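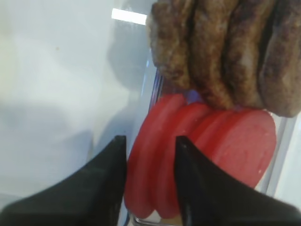

March 31, 2026

Glue line trials, birch laminate for the Halvorsen stool seats. Continues from the entry where the second batch of test strips came back from the press with starved joints at the outer edge.

Starting point: Skumano press, new platen felt, same cauls as before. Adhesive is the two-part urea we have been using, mixed by weight on the small scale. Shop at 66 F when I came in, 70 F by noon. Hygrometer by the door says 38 percent, the one over the veneer rack says 44. I am using the rack number until someone checks both against the salt jar.

Strips 1 to 6. Spread with the notched card, one face only, closed in under five minutes. Clamp pressure at the old setting. Squeeze-out even on the long sides, thin on the short sides. Left in for the full cycle.

Strips 7 to 12. Same spread, both faces. Squeeze-out heavy, two plies skated on closing and had to be knocked back square. Strip 9 ended up with a visible step at one end. Kept it in the set but will not cut a specimen from that end.

Shear results, average per group, psi:
Strips 1 to 6: 1,505
Strips 7 to 12: 2,329

The second figure is higher than I expected. Wood failure on the broken faces was high in group two and patchy in group one, so the two observations agree. In group one the bare patches are all within an inch of the short edge, same as last batch. Spreading one face is leaving the ends dry. Pressure was equal for both groups and can be left alone for now.

Remedios asked whether the end patches could come from the cauls. Checked both with a straightedge and feeler stock. The upper one is flat. The lower one has a slight hollow toward the hinge side, under 0.005 in. That would show up on one end of the strip and we are seeing it on both. Marked the lower caul with pencil anyway. It should be resurfaced before we go to full seats.

Open time. Left one spread ply uncovered next to the press and touched it at intervals. Still transferring to the glove at 12 minutes, stringy at 15, skinned at 18. The data sheet allows more than that, but the fan on the Dollside bench blows straight across the press table. Repeated with the fan off and got four more minutes before it skinned. Fan stays off during layup. I have put tape over the switch.

Sanding. Took the offcuts from group two through the grits and stopped at 400 to look at the glue line under the loupe. Line is thin and continuous, slightly darker than the birch. No voids on the cut faces. One brown speck in strip 11, probably bark, not in the joint.

Veneer stock. The Marier bundle is down to 30 sheets. Six of those have end checks longer than two inches and are only good for test strips. I moved them to the lower shelf with the checked ends facing out. Yolanda Ridgeway has the reorder form and wants a sheet count by thickness before it goes in. Not done yet.

Spread weight is the number still missing. I weighed plies before and after for group two only, and the scale was drifting by a gram or so between readings, so those are not written up. Next time weigh every ply, zero the scale between each, and let it warm up first.

Next:
Both faces, lighter spread, finer notch card.
Two strips with the grain of the center ply turned, for the bending test.
Lower caul to the sander.
Soak test on the group two leftovers, 24 hours in cold water, then dry and recheck the ends.
Remedios Tejada to cut specimens on the small saw. Blade was changed, fence needs squaring before use.

Press cleaned and left open. Mixed glue remaining in the cup had set hard by the time I swept up, cup discarded. Hardener lid was found cross-threaded and has been reseated.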